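The Shadow on the Bottle

By the time the Pruvex results were due, the simulated gripper had closed on the simulated bottle 362 times, and Halás still could not say whether any of it counted.
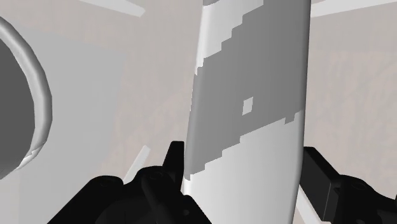 Bohumila Lukáč wanted to know what the shadows were for. If the arm was going to be judged in the real kitchen, she said, with real bottles and the real strip light that buzzed, then why had anyone spent February fussing over the shadows in a kitchen that didn't exist?

Halás said it was a control condition.

"A control for what?"

"For shadows," said Halás, and went to put the kettle on, which was how he ended most discussions of method.

The idea had been his, and it had looked splendid on the whiteboard. You took a policy, meaning a great knot of numbers that looked at a picture and told a gripper what to do next. You tried it in the simulator, where nothing broke and nobody had to mop. Then you tried it on the real arm, where neither of those things was true. If the policies that did well in the one did well in the other, and the bad ones were bad in both, you had a result. You could throw away the mop. You could write a paper with a plot in it, and the dots on the plot would climb from the lower left to the upper right like well-behaved schoolchildren going up a staircase.

They had two policies. Two dots, as Bohumila had pointed out, will always make a straight line.

The first policy was called Brisine and the second Clotetti. The names came from a list Halás kept for the purpose, and he claimed they meant nothing, though Brisine was plainly his favourite. He spoke of it as other men speak of a nephew in medicine. In the simulator Brisine was magnificent. It came in low, settled its fingers either side of the bottle and stopped, as if waiting to be congratulated. Clotetti dithered. It approached, thought better of it, approached again from a slightly worse angle and took hold with the air of someone picking up a stranger's sock.

Then Halás had switched on the coarse shadows. These had hard stepped edges, like a staircase drawn by a child on squared paper, and they fell across whatever they liked. No shadow in nature had ever looked like that. Brisine met its first one and drove straight past the bottle into the worktop. It did the same with the next. Clotetti dithered precisely as before.

"So the good one is frightened of shadows," said Bohumila.

"The good one is sensitive to rendering artefacts."

"And the bad one?"

"Clotetti," said Halás, with some bitterness, "doesn't appear to be looking."

They ran the real trials on 18 March 2018, in the kitchen on the second floor, with the door wedged and a notice on it that people read aloud to each other in the corridor. Each policy got 30 attempts. Bohumila put the bottle back on its cross of tape every time, and wrote the outcome in a ledger, because she didn't trust the logging script and had written it herself.

Brisine went first. The strip light buzzed. The bottle threw a soft, ordinary, grown-up shadow with no corners in it anywhere, and Brisine came in low and settled its fingers and stopped. Halás made a small noise. It did it again, and again, until he grew bored enough to eat a biscuit.

Clotetti took the rest of the afternoon. It dropped one bottle in the sink and pushed another gently off the edge, following it down with the camera as though curious. But it got hold of rather more than anybody had expected, and by the end Bohumila was saying "come on, you old fool" to it under her breath and shading the columns of the ledger in two colours.

She laid the ledger next to the simulator's figures. With the coarse shadows off, the better policy was the better policy in both kitchens. With them on, the simulator would have had them throw Brisine in the bin.

"That's the result," said Halás. "The fault was in the shadows. We turn them off and the simulator agrees with the world."

"You'd be turning them off because it agrees with the world."

"Yes."

"And when we haven't got the world to check against?"

Halás looked at the plot for some time. Then he picked up his mug, found it full, and went to put the kettle on.

Bohumila turned to a clean page in the ledger, wrote "shadows, soft" at the top of it, and began ruling the columns.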